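22/09/2024

Budget day tomorrow and I still don't have a number I like. I've been at the kitchen table since lunch with the Lanmont quote on one side and the Odera one on the other, and my coffee has gone cold twice.

So, the arms are fine. Ghada says leave the arms alone and I agree with her! It's the fingertips that are going to eat us alive. Lanmont wants 100 dollars a pair for the replacement covers, and we need 8 pairs to get through to March, so there goes 800 before we've bought one single exciting thing. Odera would do the lot for 600, but Florante worries they'll be too slick on cloth (he may be right, he usually is about materials).

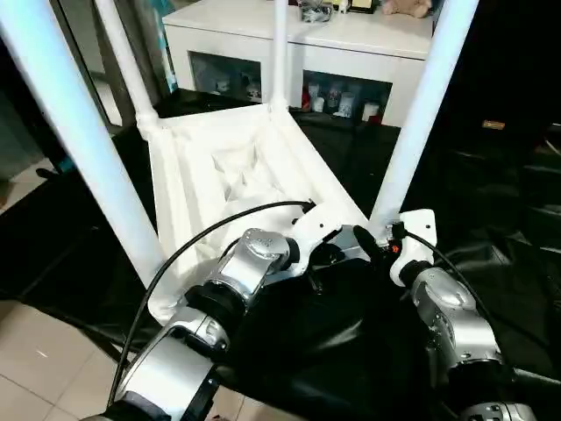
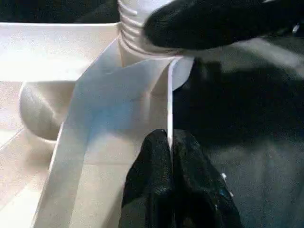 Then there's the spare gripper question. I want one. Jericho wants one. Mitsuko wants to know what we'd give up for it, and I didn't have a good answer on Friday and I don't have one now. Maybe the second workbench? We could live with the wobbly one a while longer, I suppose, if somebody fixes that leg.

Oh, and cables! I left them off the list completely last time and had to go begging for more money, so they're at the very top in capital letters. Shipping too.

I think I'll go in asking for the Odera covers plus one pair from Lanmont, so we can try them side by side, and put the spare gripper down for spring. Need to call Zosdale first thing about the lead time. Bed now, it's way too late for a Sunday.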